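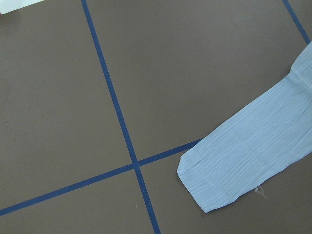
*Blue tape marking out the sections, with a length of pale blue fabric laid across.*

# Liltel opens its folding room in Romley to everyone with a messy linen cupboard

**ROMLEY. For release in October**

I've been folding cloth for a living for long enough that I do it in my sleep (my arms move, I'm told), and I'm very pleased to announce that Liltel is finally opening its folding room to the public. From October you'll be able to come along to our unit in Romley with a bag of whatever is falling out of your airing cupboard, fold it with us, pack it, and take it home in a state you won't be ashamed of.

For anyone who hasn't come across us, Liltel is a small linen business. We hire out tablecloths, napkins and plain lengths of fabric for weddings, village halls and the odd school play, and everything that goes out has to come back, get washed, get folded and go on a shelf. Last year we sent out 1088 orders. I had hoped for a nice round number, but there we are!

The idea for the sessions came from our customers. They'd turn up to collect a box of cloths, see them all sitting there the same size and ask how on earth we did it. I'd show them on the spot, usually while the phone was ringing, and a lot of them went home and did their own sheets. One lady rang back to tell me she'd got a whole shelf free. I was so chuffed I gave her a discount.

## What you'll be doing

The sessions are called Eltalura, after a range of plain-dyed cloth we used to stock and still get asked for. Each one lasts two hours and there's a break in the middle with tea and something from the bakery.

We work with tape. It's ordinary masking tape put straight down on the work surface, and the lines give you something to lay an edge against. Most people fold by eye and start from a corner that isn't square, so by the third fold the thing has drifted off and looks like a samosa. Lay one long side along a line and smooth it out with the flat of your hand before you fold anything, then bring the far edge over and check it against the line again. I like a strong blue because I can see it without my glasses.

You can do exactly the same at home. Put the tape on a clean table, make the sections to suit your own shelf (measure the shelf first, I beg you) and peel it up slowly when you've finished. Try a bit somewhere out of sight if the table is waxed or painted. I once took a strip of varnish off my own sideboard and I've never quite forgiven myself.

The first hour is all flat things: tea towels, pillowcases, napkins, and plain lengths of fabric that have never been made up into anything. Those last ones are what sewing people want help with, and fair enough, they're slippery beggars. The second hour is big pieces. We'll do double sheets, tablecloths and yes, the fitted sheet, which gets its own slot and quite a lot of groaning.

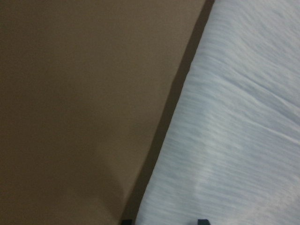 **Can I store folded cotton in a cardboard box?**

Cardboard is fine for a few months if the box is clean, dry and kept off the floor. For anything you're putting away for years, wrap it in acid-free tissue or a washed cotton pillowcase first and have a look at it every spring.

## The packing half

I get carried away with folding and have to be reminded that people also need to put the stuff somewhere! So the last part of every session is packing. We'll go through what belongs at the bottom (heavy cottons, anything you only use at Christmas), how full to fill a box so the lid closes without leaning on it, and why I write on the end of the box and never the top. You stack them. You can't read the top.

We'll also be using the Ďurica fold, our house method for long pieces. It's named after the cottage where I first learnt it, on a wet holiday with nothing to do and a chest full of somebody's grandmother's curtains. You fold in from both ends towards the middle and then once more, so there's no hard crease running down the centre of the cloth. It takes a bit longer and I think it's worth it for anything that's going to be hung up or laid on a table where people will look at it.

I timed myself doing a full shelf of tablecloths that way and it took 37 minutes with the radio on. You'll be slower to begin with. I certainly was.

## Who it's for

Anybody, really. We tried the session out over the summer on customers and neighbours and had a lovely mix: people moving house, people clearing a parent's house, a couple of quilters who knew far more about fabric than I do and were kind enough to let me talk. Between them and our own team, more than 4000 pieces of linen have been folded in that room since we started trying it out. Some of the early ones have been refolded, and I'm not going to say whose they were (mine).

You don't need to be quick or strong or good at ironing. There are stools if you'd like to sit, though big sheets are easier standing up, and we'll pair you with somebody for those if you've come on your own.

## What to bring

- One bag of clean, dry linen. A shopping bag is plenty, please don't bring the lot.
- Your shelf measurements, depth and width, on a bit of paper.
- A box if you've got one you like. We keep plain ones here for anybody who hasn't.
- A marker pen, as ours walk off.

Please leave rings with raised stones at home if you can, they catch on loose weaves and it's heartbreaking for everybody.

## Booking

Sessions start at 10am and places can be booked at the Liltel counter in Romley or over the phone during shop hours. Groups are welcome and can have the room to themselves if they give us a fortnight's notice. Local papers and newsletters are very welcome to come to a session, and I'd love it if whoever you send brings their worst fitted sheet.

**Notes for editors**

Liltel hires and cares for table linen and plain fabric from its unit in Romley. Eltalura is the name of its public folding and packing sessions. Press enquiries should go to the Liltel counter, where I'll be the one answering, probably with a tablecloth under my chin.

ENDS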